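主题：Re: [小厨房] 餐桌中转法，试了七天的结果（长）
发件人：Aidan Ní Bhriain
收件人：小厨房邮件列表
抄送：Jocelyn Bélanger

各位好，

先说明立场，免得有人看到一半觉得受骗：我对Jocelyn这套办法从一开始就不太信，试完以后信了一部分，剩下的还是不信。信很长，只关心盘子的人可以直接翻到讲盘子的那段，只关心塑料盆的人也一样。为了方便没订早期邮件的人，我把她的原信整段引在前面，后面再拆开逐条回。

2024年1月12日，Jocelyn Bélanger 写道：

> 大家好，
>
> 上次说到碗柜总是乱，我把自己现在的做法写一下，供参考。我管它叫餐桌中转法，名字起得大，做起来很简单。
>
> 第一步，洗好的东西一律不直接进柜子，先全部搬到餐桌上。桌布不用撤，棉的正好吸水。
>
> 第二步，在桌上按大小分堆。大盘子一堆，小盘子一堆，碗套碗，盆套盆。分堆的时候顺便把每一件翻过来看看底，有缺口的、有裂的，当场挑出来。
>
> 第三步，按堆进柜，一堆一次，不要零散地拿。大的在下，小的在上。盆最后放，盆里面可以装别的。
>
> 第四步，多余的处理掉。我的标准是同一个尺寸的塑料盆只留一个，两个尺寸接近的也只留一个。你以为自己两个都用，观察一阵就知道只用一个。
>
> 我这样做以后，收一次碗柜的时间少了一半，柜门也关得上了。盘子平着摞最省地方，那种竖着插的架子我试过，纯粹是占空间，不建议买。
>
> 还有一点是顺带的：东西都摊在桌上，家里人会看见，会顺手帮忙。放在水池边沥水架上就没有人管。
>
> 欢迎试一下再来反对我。
>
> Jocelyn

好，我试了，现在来反对。

先交代一下条件。我家厨房和吃饭的地方是通的，台面靠墙一长条，洗衣机也在同一间里，餐桌就摆在外侧。从水池走到餐桌没几步路，中间不用开门，不用拐弯。这个条件对中转法已经是最有利的了。如果在我这里都有问题，那厨房和餐桌隔着走廊的人，我劝你们先把信看完再动手。

试了七天，家里三个人吃饭，一天洗两回。没有洗碗机。餐具主要是一套Stollby的米白色大圆盘，盘面是平的，中间有一道凸起的圈，表面略有点哑光的颗粒感。另外有几只碗，两只蓝色塑料盆，大的那只是Dodel的。锅没有算在内，我家的锅洗完挂起来，从来不进柜，和这个讨论无关。

> 洗好的东西一律不直接进柜子，先全部搬到餐桌上。

“一律”这两个字我有意见。

搬一趟盘子，再从餐桌搬一趟回柜子，等于每件东西多走一个来回。Jocelyn说收一次碗柜的时间少了一半，我很想知道她是从哪一刻开始计时的。如果从东西已经在桌上分好堆开始算，那当然快，所有慢的部分都在前面发生过了。我自己从关水龙头的那一刻开始计时，到柜门关上为止，头几天比原来慢，后面几天和原来差不多。没有哪一天快过。我不怀疑她说的是真心话，我怀疑的是秒表按下去的位置。

Gonzalo Paredes上次也在列表里提过同样的疑问，当时没有人接，这里替他再问一遍：这一半是怎么量的？有没有把擦桌子算进去？有没有把等水干的时间算进去？如果一半只是感觉上的一半，写成“觉得快了一些”我完全没意见。写成“一半”，新来的人是会当真的。

再有，搬盘子这个动作本身是要算风险的。我家那种大盘子，厨房秤上称出来一只819克。一只没什么，摞起来端着走，手腕就知道了。盘沿又是斜的，手指湿的时候捏不牢。我的做法是一次少端几只，多走两趟，于是时间又上去了。Jocelyn家的盘子我没见过，如果是轻的密胺盘，那我们讨论的压根是两种东西。建议以后谁介绍经验，先报一下盘子是什么料、多重，不然大家各说各的。

塑料盆倒是轻，Dodel那只大的称出来238克，怎么搬都无所谓。问题在别处，后面讲。

> 桌布不用撤，棉的正好吸水。

这一条我是明确反对的，而且我认为它会害人。

吸水的意思是水进了桌布。水进了桌布以后去哪里，信里没有写。我家那块桌布是米色和白色的格子，盖在木桌上，下面没有垫子。第一天我照做了，第二天早上掀开桌布一角摸桌面，是潮的。木头桌面天天这样捂，要不了一个冬天就会起白印，我家上一张桌子就是这么坏的，那回是一只花盆托盘漏水，十一月发现的时候印子已经擦不掉了。

有人会说那就垫一层油布。可以，但垫了油布，桌布吸的水就只能往上走，盘子底下一圈一直是湿的，摞进柜里就是一股闷味。我试过这一种，第三天闻到的。也可能我鼻子比较敏感，家里另外两个人一个说有，一个说没有，权且算二比一。

所以我后来改成这样：盘子在水池边先立着沥一会儿，再用干布擦一遍盘底那圈没有上釉的脚，然后才上桌。这样桌布确实不会湿。可是都擦到这个程度了，直接进柜不就行了吗？为什么还要上桌？这个问题我自己一直没有想通，请赞成中转法的人回答。
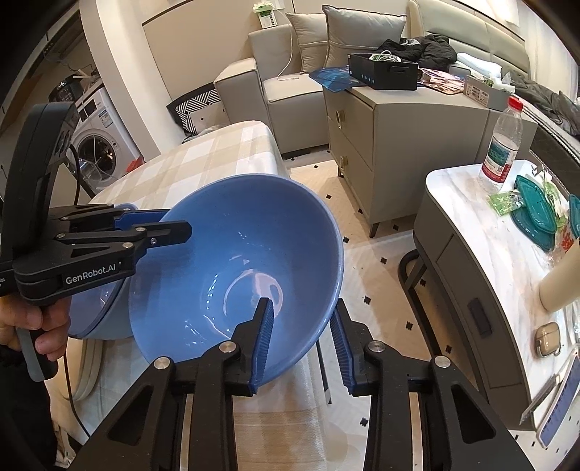
塑料盆单独讲，我对原信里这一部分意见最大。

> 碗套碗，盆套盆。

> 盆最后放，盆里面可以装别的。

套盆省地方，没有争议。争议是塑料盆套塑料盆会咬住。两只盆壁的斜度相近，中间再有一层水膜，套进去容易，拔出来要命。我家大的那只套过小的，拔的时候一手按住外盆的沿，一手掰里盆的沿，转着圈掰，最后啵的一声。塑料沿这样掰得多了会发白，发白的地方以后就从那里裂。上一只盆就是这样没的。

Cirilo Bañuelos很早以前给过一个土办法，在两只盆中间垫一张对折的厨房纸，让空气进得去。这个办法我用到现在，有效，成本可以忽略。唯一的毛病是纸会潮，隔一阵要换。我后来换成一小片洗碗布剪下来的边角料，比纸耐用。如果谁家的盆底有凸起的脚，可能不需要垫，各家情况不同，自己试。

另外，盆内壁比外壁更难擦干。外壁水自己会往下流，内壁的水汇到盆底那一圈，尤其底和壁交接的圆角处，毛巾伸进去转一圈以为擦到了，倒扣过来还是会滴。检查的办法是把盆端起来对着灯侧一侧，有水的地方会发亮。但光滑的塑料本身也反光，灯一照满是亮点，分不清哪个是水珠哪个是反光。我的笨办法是用指头抹。信里只字不提盆要擦到什么程度，就直接让人往里面装东西，我认为这是漏掉了最要紧的一步。往一只底下还有水的盆里装一摞米白色的碟子，过两天拿出来，最下面那只准有一圈水痕。

再讲“盆里面可以装别的”。我承认这样柜子里看着整齐。可是盆是拿来用的，每次要洗菜，先得把里面的东西请出来，放在哪里呢？放到台面上。洗完菜，盆湿的，里面的东西回不去，于是台面上就一直摆着那堆。七天里有五天，我的台面到晚上还摆着从盆里请出来的东西。柜子整齐了，乱挪到了台面上，总量没有变。

如果一定要在盆里装，我建议只装一年用几回的东西，比如饼干模子、过节才拿出来的小碟。天天用的东西不要进盆。

> 同一个尺寸的塑料盆只留一个，两个尺寸接近的也只留一个。你以为自己两个都用，观察一阵就知道只用一个。

我观察了，两个都用。

一只洗菜，一只泡。泡木耳，泡豆子，泡粘了粥的碗，泡什么都好，泡着的时候那只盆就不能做别的。豆子一泡是一夜，这一夜里如果只有一只盆，第二天早上的菜就没处洗。可以用锅，我知道有人要这样说，可是锅早上要煮粥。可以用水池直接洗，我也知道有人要这样说，我不愿意，水池里什么都倒过。

原信里“你以为自己两个都用”这种口气，我读了不舒服。凡是说“你以为你需要，其实你不需要”的整理建议，我都要先打个折扣。写建议的人看不见别人家的豆子。扔一只盆很容易，后悔的时候再去Yang那家杂货店买一只也不贵，但是那样一来，处理多余物品的结果就是多了一只新的，多跑了一趟。去年我照着另一个列表的建议扔过一只漏勺，两个礼拜以后又买回来一只更差的。从那以后，谁叫我扔东西我都要问三遍。

不过“接近尺寸”这个提法本身有可取的地方。盘子和盖子我赞成按这个标准减。盖子尤其应该减，我家抽屉里还有三只盖子配不上任何锅，这个我认。

下面讲盘子。

> 盘子平着摞最省地方，那种竖着插的架子我试过，纯粹是占空间，不建议买。

省地方，是。摞起来一只盘子只多占一个盘沿的厚度，竖着插每只之间还要留缝，这个算术我没有异议。可是平着摞有两个代价，原信都没有讲。

第一个代价是拿最下面的。中间带一道凸圈的盘子，摞起来凸圈顶着上一只的盘底，本来就不很稳，往外抽下面那只的时候上面的会跟着转。你要么把上面的全端下来，要么忍着那个磨的声音硬抽。我家的人都选硬抽。结果就是哑光的盘面上一道一道灰色的印子，用小苏打擦得掉一部分，擦不掉的就一直在那里。Callum Urquhart以前发过一封很细的邮件讲这种印子，他的意见是那是底下没上釉的脚在上面留下的磨痕，软釉面特别容易中招。我没有能力验证，但是和我看到的对得上。

第二个代价是先进后出。洗好的永远放最上面，拿也永远拿最上面，于是一摞里面轮流干活的总是上头那几只，底下的长年不动。我这次翻出来最底下那只，盘面上有一层摸得出来的黏灰，柜子明明是关着的。Jocelyn说分堆的时候顺便看看底，有问题当场挑出来，可她看到的永远是刚洗过的那几只，压在柜子里的她一只也没有看。如果真的要检查，得把柜子里的也端出来，那就不能算“顺便”。

所以我现在的做法是，洗好的插到最下面去，拿从最上面拿。听着麻烦，做起来也确实麻烦，要先把原有的一摞抬起来。抬一摞819克的盘子，各位可以自己想象。我坚持了四天，第五天腰有意见，改成每星期把整摞颠倒一次。颠倒的时候倒是用到了餐桌：整摞端出来，一只一只翻到旁边摞成新的一摞，再端回去。这是七天里我唯一觉得餐桌中转有道理的时刻。厨房台面太窄，边上有龙头有插座有电线，没有两摞盘子并排站的余地，桌子有。

至于竖架，我没有买，所以不替它说话。但“我试过，纯粹是占空间”这个结论，我希望能附上是什么架子、柜子多深、盘子多大。市面上那种缝宽是死的，碰到边沿厚的盘子插不进，碰到薄的又来回晃，这种我也讨厌。Donmont那边有个会员说他用两根可以挪位置的木条自己做，缝宽随盘子调，如果他还在列表上，请出来讲讲用得怎么样。用了三个月以上的感受我才想听，刚装好那天的感受不必写，谁刚装好的时候都高兴。

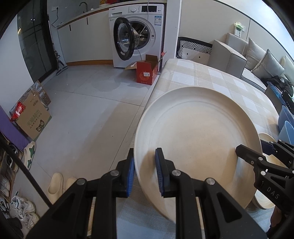 捏盘沿这件事，我想单独提醒一句。往桌上放大盘子的时候，不要先放近身这一边。先让远的那边着桌，近的这边手还捏着，再慢慢放平，这样指头不会被压住，声音也小。往回拿的时候反过来，先把近的这边抬起来，手伸到底下托住再端走。家里老人教的，我一直这样做，直到这次写信才发现从来没有对别人讲过。隔着桌布放，滑是不太会滑，但桌布有一个坏处，盘脚会带着布走，布一皱，旁边那摞就歪。所以布要抻平。垂下去的那一边尤其要小心，人从旁边过，衣服一带，整张布会动。我家桌角是圆的，布在那里本来就服帖得不太好。

如果是我定规矩，我会写：中转可以，先撤桌布，铺一块干的厚毛巾，用完毛巾晾起来。桌布留着吃饭用。

> 东西都摊在桌上，家里人会看见，会顺手帮忙。

这一条我差点笑出来，随后又不得不承认它对了一天。

第一天，家里人问怎么桌上全是盘子，问完帮我端了一趟。第二天没有问。从第三天起，他们绕着桌子走，把书和充电器放在盘子旁边仅剩的那块地方。到了要吃晚饭的时候，盘子还在桌上，于是就近用了，用完又洗，又上桌。你可以说这是极高的效率，碗柜几乎可以拆掉。我认为这说明摊在外面的东西，人看三天就看不见了，跟放在沥水架上没有区别。Jocelyn家的人可能比我家的人有良心，我不排除。

顺便回应几个人在别的邮件里提到的旁支问题，一并写在这里，省得再发一封。

有人问桌布怎么洗。我家是直接进滚筒，就在厨房里，方便。格子布怕的是缩得不匀，缩过以后格子线对不上桌边，看着心烦。我用凉水，低转速，拿出来趁潮抻平，四个角对一下再晾。洗完滚筒门我是敞着的，关上门橡胶圈会发霉，这个好像大家都有共识，唯一有争论的是敞多久。我的意见是一直敞着，等到下次用。占过道，对，走路要当心膝盖。也有人说敞久了门轴会往下坠，我问过两个修机器的，一个说会，一个说不会，所以这条我没有意见可以给。

有人问装餐具来的纸箱要不要留。我向来不留，可是每一次都没有立刻拆掉，摊着盖在地上放好几天，先当垃圾箱，再当回收箱，然后才真的压扁。原因无非是它敞着口，手边有什么都会往里扔。凡是说“买一进一、即日清箱”的，我也想请他们出示一下家里的地板。唯一的实用建议是箱盖先割下来一片，垫在盘子和盘子之间，搬家的时候比报纸好，不掉墨。平时收在柜里我不建议垫纸板，招虫，还吸潮。

有人问塑料盆染了色怎么办。蓝色的基本看不出来，这是我一直买蓝色的理由。白色的和透明的，咖喱一次就完。听说晒太阳能退，我试过胡萝卜的颜色，退了；咖喱的没退完。晒久了塑料会脆，所以这个办法我只用了一回。

还有人（我忘了是谁，对不起）说柜子最下层应该留给盆，理由是盆轻，掉了也不碎。我的安排正好反着，盘子放最下层，重的东西低着拿，掉下来也掉不了多高。盆放最上面那层，够不着就用手指勾着沿拽下来，砸头上也就238克。这个我用了好几年，没有出过事。当然家里如果有刚会走路的小孩，盘子放最下层就要另想办法，装门锁也好，换到中间也好，我没有这方面的经验，不乱讲。

把七天里留下来的和没留下来的交代一下，想照抄的人可以照抄：

每星期一次，把整摞盘子端到餐桌上颠倒过来，擦一遍柜板，再端回去。这一条我会继续。

平日的盘子不上桌，沥过，擦过底圈，直接进柜。

两只盆都留，套着放，中间垫布。盆里不装天天用的东西。

看缺口这件事放在每星期那一次做，一只一只用指头沿着盘沿摸一圈。眼睛看不如手摸，小的缺口在米白色上很难看出来，手一过就知道。我这次摸出来一只，缺口小得像芝麻，已经改去垫花盆了。这里要谢Jocelyn，没有她那封信我不会去摸。

桌布在这件事里不参加。

另外有几个问题我自己没有答案，请有经验的人指点：

一，哑光盘面上的灰印，除了小苏打，还有没有别的办法？牙膏我试过，没有看出区别。专门卖的那种去痕膏，用过的人请讲讲有没有把哑光擦成亮光。这是我最担心的，一块亮一块哑比灰印更难看。

二，中间有凸圈的盘子，平摞的时候要不要垫东西？毛毡片我见过卖的，按盘子的个数配齐，价钱快赶上盘子了，而且毛毡本身也会潮。厨房纸太薄，压几天就粘在盘脚上。

三，谁家是真的长期用餐桌中转的？我说的长期是半年往上。请讲讲桌面现在什么样，最好把桌布掀开来看过再回信。

Jocelyn，语气重的地方请包涵，你让人反对的，我就照办了。一半时间那个数字，我还是希望你再量一次，从关水龙头开始。如果量出来真的是一半，我会在列表里认错，并且把我这七天的记录当作我手脚慢的证据。

又及：Gonzalo说他也在试，用的是折叠桌，没有桌布。他那边的结果应该比我的干净，至少少了一层布的干扰。他的信来了以后，请大家回在这个主题下面，别另起一串，上次讲沥水架就是起了四个主题，后来查什么都查不到。

Aidan

--
小厨房邮件列表
回信请删去不需要的引文，只保留你要回应的段落。
退订请发空信，主题写“退订”。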